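一只木抽屉卖404元,首批100只,预约667人

Tevavura讯 本地木作小厂Nondska十二月推出一款只有一个抽屉的桌面木盒,名叫Tundimon,用途写在说明书第一行:放面包。首批做了100只,登记预约的有667人。剩下的人目前仍把面包放在微波炉顶上。

厂方说,盒子可以放在餐桌、料理台或者办公室茶水间里,适合收纳带包装的小面包。至于不带包装的面包,说明书第二行写的是:“请先吃掉。” 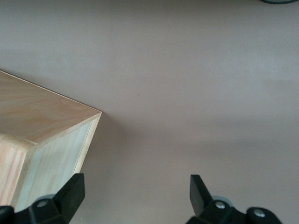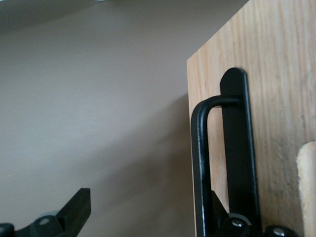
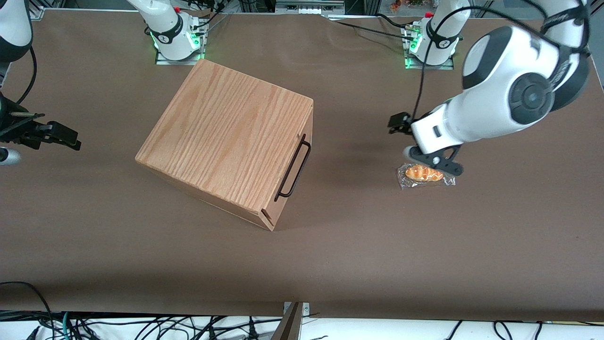

Tundimon标价404元,不含面包。这个价钱一公布,Tevavura的居民论坛就热闹了两个晚上。有人贴出自家饼干铁罐,称已服役多年,盖子上的圣诞老人只剩半张脸,仍能防潮。有人算了一笔账,说404元够买一整个冬天的面包,买来就吃,根本轮不到收纳。也有人一上来就问能不能刻字,接着问能不能刻丈母娘的名字,再接着问刻错了退不退。

负责设计的Vlasta Kos对这些意见读得很仔细,还打印了一份钉在车间门上。她对本报说,铁罐那位她很服气。“铁罐当然能用。我家也有一个,里面装的是针线,每个来做客的人都要打开失望一次。”

这款盒子的来历谈不上什么灵感。去年Nondska给一家诊所做过一批病历柜,柜子交了货,车间里多出一堆浅色木料,长短不齐,做柜子不够,烧了又可惜。Kos先拿它们做了几个笔筒,卖得很慢;又做了一个猫窝,试用的猫闻了一圈,睡到了装猫窝的纸箱里。抽屉盒是第三回。她本来想放图纸,下午有人顺手往里搁了一只没吃完的肉桂卷,第二天再打开,图纸上印了一圈油,肉桂卷倒是还挺像样。

“从那天起它就是面包盒了,”她说,“图纸重画了一遍。”

从样品到成品改了五稿,改得最多的是拉手。第一稿没有拉手,只在抽屉面板上挖了个指槽,很好看,涂了护手霜的人一律打不开。第二稿用了木圆钮,圆钮会转,越转越松,最后整个留在试用者手里。第三稿是皮绳,被厂里的狗认领了。第四稿Kos不愿多谈,只说“和磁铁有关”。现在用的是黑色金属杆,转角磨圆,离面板留出一段距离,手指伸得进去。她认为这根拉手装在衣柜上也不丢人,装在面包盒上稍微有点隆重。

“你去拿一只小餐包,结果握住的是一扇门的气势,”她说,“我觉得早上七点需要一点这种东西。”

论坛里对拉手的评价分成两派。一派说结实,一派说结实得过分,像是里面锁着房产证。Nondska对此没有表态,只在网页上补充了一句:本品无锁。

木料不上漆,顶板留着原来的木纹,斜着看深浅不一。厂方建议用干布擦,水渍当场处理,咖啡杯请放在别处。后一条估计没有多少人会遵守,盒顶又平又大,高度也顺手,换谁都会往上放杯子。Kos自己办公桌上那只已经有两个杯印,其中一个套着另一个。她说那是“早期测试数据”,说完把一本台历挪过去盖住了。

面包这头的合作方是老店Mavromatis。这家面包房开在码头路的坡底,多年来用同一种透明塑料袋装单个面包,袋口一扯就哗啦响,整条街都知道谁在偷吃。两家商量出来的办法相当朴素:凡在首发当周取货的买主,可在Mavromatis柜台凭单领一个带包装的椭圆面包,口味由店员决定,不接受讨论。

店员决定的口味据说十分稳定。记者在柜台旁站了半个小时,来领的人拿到的都是同一种。有一位先生问有没有咸的,店员看了看他,又看了看面包,说今天没有咸的。先生问明天呢,店员说明天您的单子就过期了。

有人担心木抽屉放面包会不会串味。厂方的答复是会,而且方向不一定:头两周面包带点木头味,往后木头带点面包味。对这一点介意的顾客,可以先把抽屉拉开晾上几天;不介意的顾客,按Kos的说法,“会发现抽屉空着的时候最馋人”。另有一位买主来信询问能不能用来放奶酪。回信只有一句话,请他慎重考虑同住的人。

保鲜时间是个绕不过去的问题。同类产品的包装上常见各种大字承诺,Nondska的说明书则写得比较谨慎,称面包能放多久,看包装袋上印的日期,盒子不参与意见。Kos解释说,他们做的是木匠活,一只盒子能保证的是面包在里面不被压扁、不被文件盖住、不被路过的同事误认为公共财产。最后一项她后来又划掉了,因为试用期间丢过面包,丢的时候抽屉关得好好的。

试用是在Nondska楼下的合用办公间里做的。那里有一张棕色的大桌子,平时谁都可以用,所以谁都不擦。盒子摆上去之后,桌面倒是清爽了一阵:原先散在各处的小包装都归进了抽屉,打印纸回了打印机旁边,一把放了很久的卷尺也终于有人承认是自己的。清爽维持到第二周的星期几,大家说法不一。之后抽屉里陆续出现了茶包、回形针、一节电量不明的电池、四张洗衣店的小票。面包又回到了桌面上。

Kos把这归为用户行为,不算设计缺陷。不过她还是在说明书里加了一行:“抽屉只有一个,请珍惜。”有人建议干脆做成两个抽屉,上面放面包,下面放杂物。她试画了一张,又收了起来。两个抽屉的话,她说,杂物会占两个。

给试用者发过一张意见表,收回来的答案长短不齐。问到“您最满意的一点”,有人写“拉开的时候没有声音”;问到“您最不满意的一点”,同一个人写“拉开的时候没有声音,别人拿我的面包我听不见”。还有一张只填了尺寸栏,建议把盒子加长,理由是法棍。Kos在这张表边上画了一根法棍和一只盒子,画完比了比,旁边批注:“这叫棺材。”法棍版因此没有列入计划。

物流方面也出过一点小岔子。首批试寄的时候,有一只盒子的抽屉在路上自己滑开,到货时卡在纸箱侧面,收件人以为收到的是一件带把手的快递,拎着黑色拉手上了四楼。盒子没事,拉手也没事,收件人对结实这一点给了很高的评价。此后出厂的盒子都在抽屉缝上贴一段纸胶带。胶带撕下来会不会带起木毛,厂方说不会,慢慢撕就不会。

至于667人抢100只怎么分,Nondska起初打算先到先得,后来发现排在最前面的几十个名字里有九个姓Kos。Vlasta Kos承认那是她家亲戚,人数上她无能为力,但已经请他们往后排。眼下定的办法是抽签,签条就放在一只Tundimon的抽屉里,由Mavromatis的那位店员来抽。大家普遍认为她不会接受讨论。

没抽中的顾客可以等第二批。第二批什么时候有,要看木料。诊所的病历柜只有那么一单,余料快用光了,往后得正经去买板子,颜色未必和首批一样浅。价格会不会动,Kos说暂时不动,她刚把404这几个数字做成了一块烙铁,用来烙价签,重做一块不便宜。记者提醒她,网页上显示“404”容易让人以为页面出错。她说已经有人打过电话来报修了,客服花了一些工夫说明那是价钱,对方听完沉默片刻,说那还是出错比较好。

论坛上那位铁罐的主人后来也登记了预约。他在帖子下补了一条说明,称此举纯属比较研究,铁罐继续使用,两者将放在同一张桌上,里面各放一个同样的面包,每日拍照公布。截至发稿,铁罐这边已经更新了三天。第四天的照片里罐子是空的,他写道,实验材料昨晚被家里的孩子吃掉了,罐盖还给盖了回去。

取货地点在Nondska车间侧门,上午十点开门,中午休息一小时。请自带袋子,盒子有拉手,但厂方再三说明那是拉抽屉用的。Mavromatis领面包的单子夹在说明书里,当周有效。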